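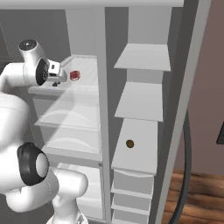

The Farkero Fieldhouse wants your kid's winter, and it held an open day to ask for it. I went with a notebook and a sophomore linebacker, my nephew, who was promised a free T-shirt and got one two sizes too small. The pitch is "complete football development," meaning strength, speed, film and food. Strength and speed I'll get to. Food was a single page in the brochure, and it was stocked about like the top glass shelf of that refrigerator, where the little red thing toward the back has plenty of room to itself. Eat breakfast, it said. Drink water. There was a box for notes.

Parents were asked to park behind the bus garage and walk in along the north side, past a sign that still carried the name of the carpet warehouse. Check-in was quick. They wanted a phone number before they'd hand over a schedule, so I gave them my office line.
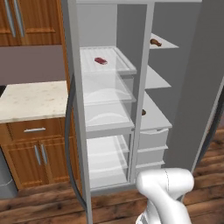 MINAVMONT, December 27, 2018 — The turf is good. Let me say that first, as I don't have a lot of other compliments. It's one half of a football field under a roof, lined to the 50, with enough give that my knees didn't complain when I walked it. The bleachers along the east wall seat 504, according to the fire notice, and they were maybe a third full when Mathis Delorme took the microphone.

Delorme is the director. He ran track in college and speaks well, without notes, and he told us the fieldhouse had "changed the trajectory" of Minavmont football. Minavmont went 5-5 last fall. The season before, with no fieldhouse, it went 6-4. I raised my hand and asked about that, and he said records are a lagging indicator. The man in front of me wrote that down.

Then came the demonstration. Eleven players from the Flelov varsity ran a 40-yard dash wearing Belkadi vests, which are supposed to measure acceleration, and the numbers went up on a big screen. Two of the vests gave no reading. One had a left guard faster than every receiver on the roster. The kid looked thrilled, and I hope he keeps the printout, but I timed him by thumb on my phone and he was not the fastest guard in the county, let alone the fastest anything.

The film room is a classroom with the blinds down. Twelve minutes of a cornerback drill, looped, with a coach talking over it. He was the best thing on the tour, as it happens. His name is Ramiro Peñalver, he coached defensive backs for years before his hip gave out, and he spent the whole time on where a corner's eyes should be on a slant. My nephew asked a question and got a real answer, with feet. I'd pay for an hour of that.

You can't buy an hour of that. You can buy the winter package, $1,453, which runs through March and includes four film sessions, and you can't be sure Peñalver will lead them. I asked at the desk. "Staff assignments are flexible," I was told.

I also asked what happens if a player gets hurt in February. Refunds are credits, and credits expire at the end of the summer.

The weight room was roped off, so I only saw it through the door. Racks looked new. Nobody was lifting. The speed coach did a ladder drill with the younger kids that was the same ladder drill their own schools do for free, and they had fun with it, and one of them fell over and got a cheer.

Flelov sends its whole secondary here, and Flelov's secondary is very good. It was very good before the building opened, too. If someone has numbers that separate those two facts, I'd like to see them, and I said so on the comment card.

The second open day is in March. Doors at nine, same parking. My nephew wants to go back if Peñalver is working, so I've left a message asking whether he will be.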